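3. Setup and Upkeep of the Two-Arm Table Cell
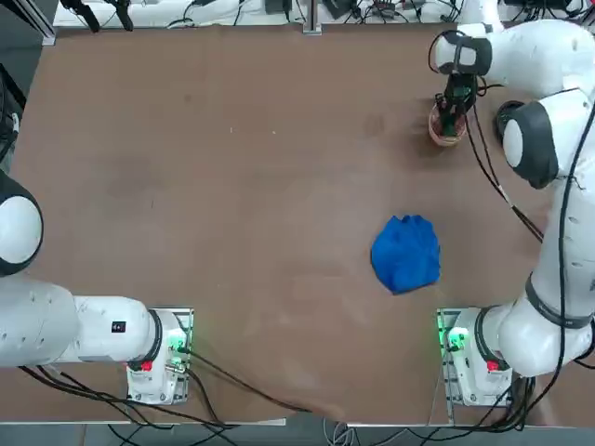

Figure 3. The table cell during a pot task, with the right gripper lowered into the pot. Photo: Maarja Venckus / Volemden.

This section describes how the cell is built and how we keep it in a state where results from one week can be compared with results from another. We give more detail than is usual, for the reason that most of our lost days came from small mechanical matters and very few came from the control software.

3.1 Mounting

The two arms stand along the near edge of a single brown board, each on its own metal mounting plate (Fig. 3). The board was ordered from Furnico and cut to our drawing. We first tried to fix the arms to the frame under the table and leave the board free, but the board then moved a little against the arms when a person leaned on it, and the calibration was lost each time. Now each plate is bolted through the board. The bolts are tightened in a cross pattern, in two passes, and we mark each bolt head with a line of paint. A broken line tells the operator that the bolt has turned.

The distance between the two bases was chosen by trial. When they stood closer, the elbows met over the middle of the table in many of the folding motions. With the present distance the right arm can still reach the far part of the board, where we place objects such as the small pot in the figure, and the left arm can be folded away to its own side while the right one works. We ask the operators to park the idle arm in this way before every single-arm task, and the start script refuses to run if the joint angles of the idle arm are outside the parking range.

3.2 Work surface

A matte board was selected because a glossy one gave reflections that disturbed the depth estimate. The disadvantage is that it marks easily. Scuffs and light smudges collect on the surface, and small particles remain after tasks with pots and plant-like objects. We do not try to keep the board perfectly clean. It is wiped with a damp cloth at the end of the day and left to dry overnight, and it is turned or replaced only when a mark is deep enough to be felt with the fingertip. In the period of this study the board was replaced one time, in August.

Objects which are not part of the present trial may remain on the table, as with the blue cloth in Fig. 3, on condition that they are outside the planned path of the moving arm. Algirdas Vaher argued for clearing the table fully between tasks. We compared both ways for 40 trials each and saw no difference in the number of stops, so the looser rule was kept.

3.3 Cables

The cables were the largest source of trouble. In our first arrangement the gripper cable was fastened tightly to every link with plastic ties. It looked tidy, but at full reach the cable was pulled at the wrist connector, and after 55 hours of running the connector on the right arm began to fail from time to time. The fault was difficult to find, as it appeared only when the forearm was stretched toward the far edge and disappeared when somebody moved the arm back to inspect it.

The cables of the right arm now hang with slack beside the forearm. The slack must be long enough for the full turn of the wrist, yet it should not drag over the objects on the board. We set it by hand: the arm is moved to its farthest working pose, the wrist is turned to both limits, and the cable is fixed at the elbow only when it stays loose in all of these positions. The thicker bundle from the left base goes across the near part of the table and down over the front edge. This is not an elegant solution -- a channel under the board would be better -- but it lets us exchange a cable in eight minutes without lifting the board.

3.4 Routine before a session

The operator first checks the paint lines on the mounting bolts and passes a hand along the cables to feel for cuts or sharp bends. Then power is given to the arms, and the status lights on both bases must be green before any motion is commanded. If one light shows another color, the session does not start, even when the software reports no error. Next, each gripper is opened and closed ten times with nothing between the fingers, and the motor current is saved to the log. Ximeng Guo noticed that a slow rise of this current comes some days before a gripper begins to stick, and since then we clean the finger guides when the mean value is above the limit given in Table 2.

Last, each arm touches a fixed point on the board with a pin held in the gripper. If the error is larger than the limit, the arm is calibrated again. The complete routine takes some 8 minutes for a trained person.

3.5 Repairs

During the study we made three repairs that stopped the cell for more than one day. The wrist connector was replaced as described above. The finger pads on the right gripper were worn smooth and slipped on small hard objects; we glued new pads of a softer rubber, supplied by Pärn, and now change them every 120 hours. The third was a loose joint cover, which touched the cable at each turn of the elbow and had already rubbed through the outer layer when Arūnas Stankevičius found it. All repairs were entered in the same log as the trials, so that every trial can be matched with the state of the hardware at that time.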